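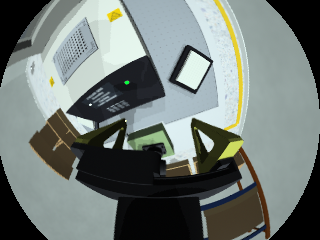 By Sárközi | Sunday, June 9, 2024 | Home Water

How to read your water meter and catch a leak before the bill does

I got a water bill last fall that made me sit down on the kitchen floor. We usually use 3,000 gallons a month, give or take a guest or two, and there it was in black and white: an extra 1,683 gallons in October. No pool, no new lawn, no teenagers! So I taught myself to read the meter, and now I check it before every bill.

Find the meter

Mine sits in a concrete box near the curb, under a lid that says WATER. Yours might be in the basement or a utility closet. Use a big screwdriver to pry up the lid and look for spiders before you put your hand in (I learned this one the hard way). Wipe the face with a rag.

Take a reading

Read the digits left to right, just like the odometer in a car. Check whether your meter counts gallons or cubic feet – it's printed on the face. If it's cubic feet, multiply by 7.48 to get gallons. Write the number down with the time next to it.

Do the quiet test

Turn off everything that uses water: faucets, washer, dishwasher, ice maker, sprinklers. Then leave it all alone for two hours. I go to the movies. When you get back, read the meter again. If the number moved, water is going somewhere. Many meters also have a little triangle or star that spins with even a tiny flow, so look at that too. 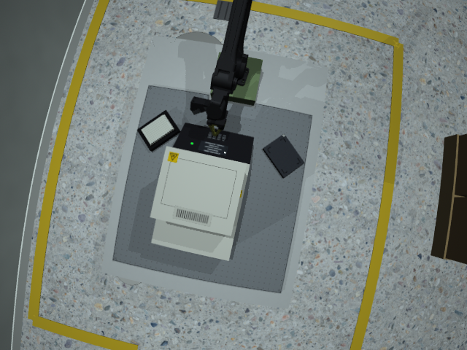
Check the toilets first

Put a few drops of food coloring in the tank, wait 15 minutes and don't flush. Color in the bowl means the flapper is leaking. Ours was the upstairs one, and a new Plareo flapper took me ten minutes to put in, including the time I spent looking for the shutoff valve.

Still moving?

Close the main valve to the house and watch the meter again. If it stops, the leak is inside or past that valve. If it keeps going, it's in the line between the meter and the house, and that's when I'd call a plumber – digging up the yard is not my idea of a weekend.

Keep a log

I keep mine in a notebook by the back door, one line a month. My last quiet test showed no change at all, and I may have done a small dance at the curb.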